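Chapter 15
Famous for a Fortnight

The town of Plaltville had 1,522 residents and one celebrity, Yiğit Akyol, who came third on a televised singing contest and moved away by December. The Plaltville paper ran 21 stories about him – four mentioned singing. This chapter asks who makes a reality star, who gets paid for it, and why the haircut always makes page one.
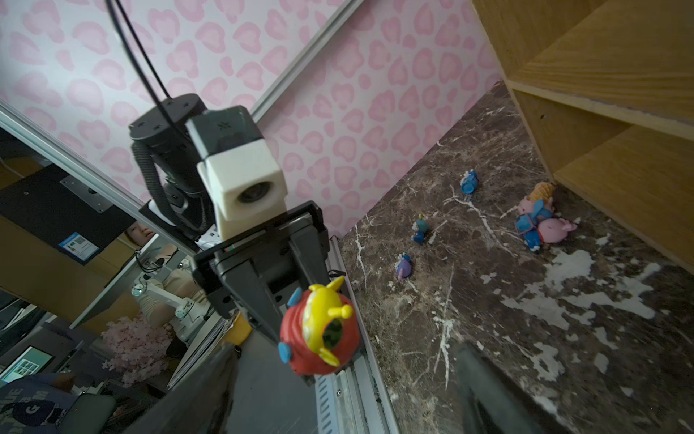

Fig. 15.1 A round red toy with a yellow crest, held in a gripper.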